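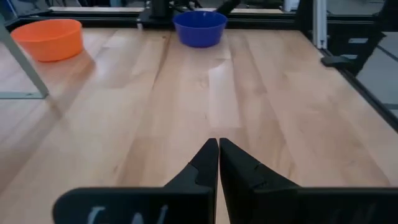
Figure 3. Wrist camera view with the gripper closed and two bowls, orange and blue, on the table.

Print this page | E-mail this page
Reading time: 7 minutes

4. Collecting the Demonstrations

4.1 Task and setup

The bowl task looks almost too simple to write about, and it taught us more than any other task in the Hudness set. The operator is given one short instruction, such as "put the blue bowl inside the orange bowl," and drives the arm by hand through the whole motion. We record the wrist camera, the joint positions and the gripper opening, and we store the instruction as plain text next to them. The learner sees exactly what is stored and nothing else.

In Figure 3 the fingertips nearly meet in the middle of the view, and both bowls lie well beyond them. We like this kind of view very much as a starting point. The fingers are always in the same part of the picture, so the learner gets a steady reference for free, while the bowls can be almost anywhere. The blue bowl in the figure is near the back edge and looks smaller than the orange one. A learner that judges reach by size alone will be fooled by a layout like that, and we wanted plenty of such layouts in the training data.

4.2 Placing the bowls

Our first plan was to let operators put the bowls wherever they liked. Ida Teuber went through the early recordings and found that people are wonderfully creative for a few minutes and then fall into habits. The bowls drifted toward the middle of the table, where they are easy to grasp, and the far corners were hardly used at all. A policy trained on those recordings did well in the middle and reached short almost everywhere else.

We then switched to drawn layouts. A small script, which we call Zostano, picks a position for each bowl and shows it to the operator before the recording starts. The positions need not be matched exactly. A bowl that lands a little off target is welcome, since the small errors add variety that the script would not have produced. We collected 700 demonstrations this way, divided among 7 operators, and kept 33 layouts aside for testing. No demonstration was recorded from a held-out layout.

4.3 Reflections

The table finish is glossy. The overhead light leaves a long, nearly white streak along one of the planks in Figure 3, and there is a faint orange tint on the wood beside the orange bowl. We talked for quite a while about covering the surface with a dull cloth. In the end we left the wood bare, and we are very glad we did! Colored reflections move with the bowls, and the learner has to find out by itself that the tint is not something to grasp.

Early policies did make this mistake. They closed the fingers on bare wood next to the orange bowl, sometimes several times in a row. Adding demonstrations with the bowl placed close to the glare helped far more than changing the image filters, and it was much more fun to do.

4.4 What counts as a good example

Edeltraud Ostermann wrote the rules that operators follow, and they fit on a single page. Each recording begins with the gripper closed and away from the bowls. The operator may pause, back up and try a grasp again. Only recordings in which a bowl leaves the table or the arm stops on a fault are thrown out.

Keeping the second tries was her idea, and it turned out to be the best decision in the project. A learner that has only seen clean grasps has no idea what to do after a miss. With the retries left in, it backs away, lines up again and goes for the rim – often from a different side. We had 15 recordings with unusually long pauses, and we trimmed the still parts of these while leaving the motion untouched.

Related items
Mahmoudi: A Shared Format for Arm Recordings
Writing Short Instructions for Operators
Bemeck Gripper Notes, Part 2
Held-Out Layouts and How to Choose Them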